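Media and Adaptation Studies
Unit 16: From Serialized Fiction to Animated Series

Purpose of the Unit

This handout accompanies the lecture on animated adaptations of serialized prose. Students should read it before the seminar and bring a copy with them. The principal case is Flondness, a light novel serial by Riku Sakai, adapted for television by the Minami studio.

1. The Source Text

Flondness first appeared in short weekly installments. Most chapters close on a line of dialogue, and the narrator seldom leaves the mind of the heroine. Both features present difficulties for a director. Interior narration must be spoken aloud, shown through action, or dropped. The Minami version drops most of it and gives the remainder to a minor character, the station clerk.

2. Compression

The serial runs to 303 chapters. The first season covers the opening arc only, and the festival chapters are merged into a single episode. Readers objected strongly to this decision. Students should consider whether the objection concerns lost plot or lost pace, as the two are often confused in fan writing.

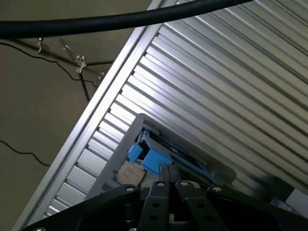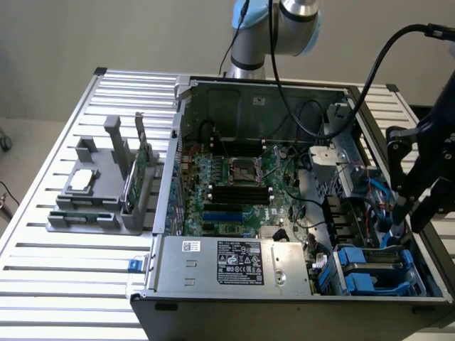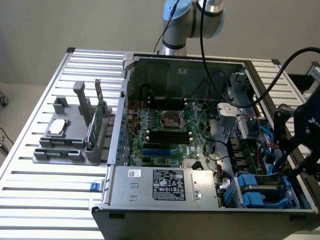
Second and third images: desktop tower on its side, side panel removed.

3. Voice and Casting

Readers of a serial commonly settle on a voice for each character long before casting is announced. Trumstead's essay in the course reader calls this "the silent cast." Compare the essay with the Brirnis interviews, in which viewers who had not read the serial were asked to describe the same characters.

4. Seminar Preparation

Select one chapter and the matching part of an episode. Write 500 words on a single change made in adaptation. The final essay (2000 words) may develop this piece, provided that a second title is also discussed. Plot summary will not receive credit.

Shares: 16 | Comments: 3

Comments

mezzanine_k: Is the clerk's narration in the first episode as well, or only after the festival?

Orla T.: It begins in the second episode. The first has no narration.

pagecount: Could the Trumstead essay be placed on reserve? The reader is out of stock at the bookstore.

Contact the department office | Copyright Media and Adaptation Studies | Back to top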